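Culska Tabletop Recording Kit

Culska records arm motion and fixed-camera video for teams that train pick-and-place models. Each order comes with the Isico logging software and a task list of 109 short jobs.

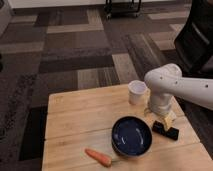
How many demonstrations does a new task need?
Most customers start with 130 and add more if the model stalls.

Sessions are saved as one folder per task – video, joint positions and gripper state. 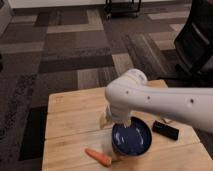

Isico stamps every episode with its task name and operator number. Labels can be edited later in a batch. Household items such as a dark blue bowl or a carrot can be entered by name, so clips are searchable by object. Storage holds 1000 episodes.

Sold by Bonasier. Page updated 08/07/2018.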